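Children's Clothing Label Skestesa Opens Pattern Archive to Home Sewers

1 January 2021
By Ilze Liepiņa

Print | E-mail this story

Children's clothing label Skestesa has opened its archive of sewing patterns to the public, the company said this week. The first group of 65 patterns can be ordered by mail or picked up at the Vaher fabric store.

The archive holds 744 patterns for babies and children up to age 10. Most are for everyday clothes such as rompers, sun dresses, pinafores and play pants. There are also christening gowns, smocked party dresses and a sailor suit that the label sold for many years before dropping it from the line.

Helju Kazlauskienė, who runs the label, said customers had been asking for the old patterns since the company stopped making its dress-up line.

"People write to us with a dress their mother wore," she said. "They want the same one for their daughter, and we don't have it to sell. We do have the pattern."

The originals were drawn on brown paper and kept folded in envelopes, and many had torn along the creases. Clarnix, a print shop, began scanning them in October. Each one is redrawn, checked against a finished garment where one still exists, and printed on heavier paper with new instructions.

The old instructions were short. Some gave only the order of the seams and assumed the sewer knew the rest – how to set a sleeve, how to face a collar, how much to leave for a hem. The new sheets add drawings for those steps and list fabrics that are easy to find now. Sizes have been changed to match current charts, but the shapes are the same.

A second group of patterns is planned for spring. It will include coats and bonnets, along with a set of doll clothes cut to match the dresses.
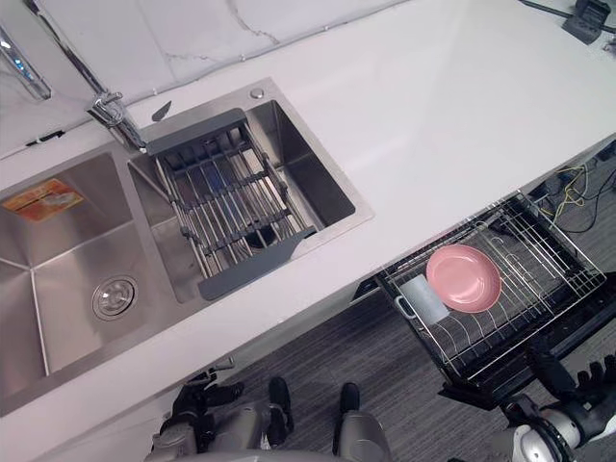

Kazlauskienė said anyone sewing with vintage fabric should wash it before cutting. Older cotton can shrink a good deal the first time it goes through warm water, and dark trim may bleed onto a white collar. She suggests soaking a small piece of the trim by itself and laying it on a white cloth overnight.

Vaher will hold a beginner class on the romper pattern, with room for four people. A longer class on smocking will follow if there is enough interest. Both will use cotton from Hunano, which is also selling precut kits for three of the dresses.

Skestesa is still looking for finished clothes to check against the patterns – mainly boys' shirts and anything with the early woven label. Owners can send photos first. Clothes that are borrowed will be measured and returned by mail.

Orders and questions: Skestesa Patterns, P.O. Box 2242

Contact us | Copyright 2021. All rights reserved. | Back to top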